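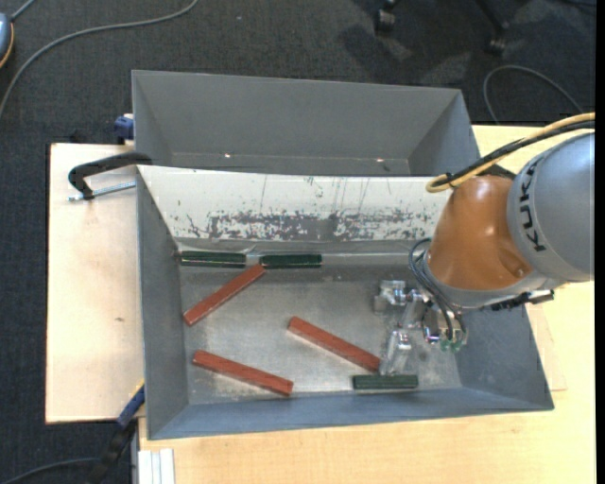 Call for participants: indoor humidity in solid-walled houses, Sarkdale

Posted Feb 13, 2024

Cledetti is recruiting 142 households in Sarkdale for a twelve-month study of moisture in occupied houses with solid external walls. Recruitment closes when all places have been filled. Monitoring begins in June.

Background

Most published guidance on indoor humidity assumes a cavity wall, a continuous damp-proof course and a predictable rate of air leakage. Much of the older housing in Sarkdale has none of these. The walls are brick or rubble stone, usually plastered on the inside with lime or, after later repairs, with gypsum. Some have been dry-lined. Others have been painted externally with coatings that slow the passage of water vapour.

A pilot was carried out in a single terrace last winter. Relative humidity in the north-facing bedrooms stayed above 70 per cent for long periods, including in houses where the heating was used daily and the windows were opened every morning. The pilot could not separate the effect of the wall from the effect of the way the rooms were used. The main study is designed to do so by covering a larger number of houses, a wider range of wall finishes and a full year of weather.

Who can take part

The household must occupy a house or ground-floor flat within the Sarkdale postal area. At least one external wall of the main bedroom must be of solid construction. If you do not know how your walls were built, apply anyway and answer "not known" on the form. Wall type will be checked at the first visit.

Owners and tenants are equally eligible. Tenants do not need the landlord's consent for the sensors, which are free-standing or held by removable pads. Consent is needed for the optional wall measurement described below, and a form for this will be supplied.

You should expect to live at the address until the end of the monitoring period. Absences of up to three weeks are acceptable if they are entered in the log.

The following cannot be included:

Houses with a whole-house mechanical ventilation system. Individual extractor fans are acceptable.
Houses where structural work, replastering or window replacement is planned during the monitoring year.
Houses affected by flooding or a major plumbing leak in the past two years.
Addresses where nobody sleeps for more than half the week.

Use of a portable dehumidifier does not exclude you, but the make, rated capacity and hours of use must be recorded.

What will be installed

Each house receives 4 sensors. Three are placed indoors: one in the main bedroom, one in the living room and one in the kitchen or the room nearest to it. The fourth is placed outside in a ventilated cover, out of direct sun. Each sensor records air temperature and relative humidity every ten minutes. The indoor units are battery powered and make no sound. They have no microphone and do not detect movement.

Readings are sent by low-power radio to a small receiver supplied by Lodance, which plugs into an ordinary wall socket and contains its own mobile data connection. Your home broadband is not used. The receiver must be left switched on. If power is lost, the sensors store their readings and pass them on when it returns, provided the interruption is shorter than thirty days.

Sensors must not be moved after installation. If one has to be moved temporarily, for example for decorating, note the time of removal and the time of return. Do not put a sensor in a cupboard, behind a curtain or on a radiator shelf.

What you will be asked to do

Allow a first visit of up to two hours. The fieldworker will fit the sensors, measure the main rooms, record the type and condition of windows and note any existing vents or fans. Photographs are taken of walls and windows only, and only with your permission.

Keep a weekly log. It takes a few minutes and covers heating hours, drying of laundry indoors, use of extractor fans, number of people sleeping in the house and any unusual event such as a leak or a party. The log can be completed on paper or through Alva, the web form used for the study. Please choose one method and keep to it.

Complete a longer questionnaire at the start, at the midpoint and at the end. It deals with comfort, heating controls, cleaning of mould where present, and changes to the household. Questions about health are optional and may be left blank without affecting your place.

Allow a battery check at about the halfway point and a final visit for removal of the equipment.

You will not be asked to change how you heat or ventilate your home. Please carry on as normal, even if a reading appears high. Households that wish to see their own readings during the year may do so after the midpoint questionnaire has been returned. Earlier access is withheld so that behaviour in the first heating season is not altered by the display.

Optional wall measurement

A smaller group will be invited to have moisture measured within the wall itself. Two holes, each 6 mm in diameter, are drilled from the inside to different depths and fitted with probes. On removal the holes are filled with a mortar suited to the existing plaster and touched up with paint supplied by the householder. The method is not used on tiled walls, on walls with decorative plasterwork or where asbestos-containing materials are suspected. Some listed buildings may also be unsuitable.

Agreeing to the main study does not commit you to this part. You may also decline it at the first visit after ticking the box on the form.

Payment

Each household that completes the full monitoring year receives £500, paid by bank transfer in two equal instalments. The first is due after the midpoint questionnaire and battery check, the second after the equipment has been collected. The wall measurement carries no additional payment.

A household that withdraws before the midpoint receives nothing for that half of the year. A household that withdraws after the midpoint keeps the first instalment. Gaps in the data caused by equipment failure do not affect payment. Gaps in the weekly log may do so if more than six entries are missing in either half.

Participants who receive means-tested benefits should check how the payment will be treated before applying. We are unable to advise on individual cases.

Electricity used by the receiver is small and is not reimbursed separately.

Data and withdrawal

Addresses are held apart from readings, and each house is given a code at enrolment. Published results will refer to wall type, room orientation and floor area. They will not identify a street or give a map location. Photographs will be published only where separate written permission has been given.

Lodance receives sensor readings and the receiver number. It does not receive names, addresses or log entries. Landlords are not told whether a tenant is taking part unless the tenant has asked for wall measurement.

You may withdraw at any time without giving a reason. On withdrawal you can ask for the readings already collected to be deleted, up to the date on which the analysis file is closed. That date will be sent to all households one month beforehand.

Each household receives a report on its own rooms at the end of the study. The report sets out monthly averages, periods of high humidity and a comparison with houses of similar construction. It is not a survey and should not be relied on for a sale, a mortgage or a dispute over repairs.

Selection

Places are not allocated in order of application. Applications are sorted by wall material, internal finish and number of occupants, and households are drawn from each group. Painted stone houses and dry-lined brick houses were poorly covered by the pilot and are of particular interest, as are houses with a single occupant.

Applicants who are not selected will be placed on a reserve list unless they ask to be removed. Reserve places may be offered up to four weeks after monitoring starts.

How to apply

Complete the short form on the Cledetti website under "Sarkdale humidity study", or ask at the Sarkdale library desk for a paper copy. You will need the approximate age of the house, the main heating fuel, the number of regular occupants and the direction faced by the main bedroom. One application per address. Applications by letting agents on behalf of tenants are not accepted.

All applicants will be told the outcome in writing, by email or by post according to the preference given on the form.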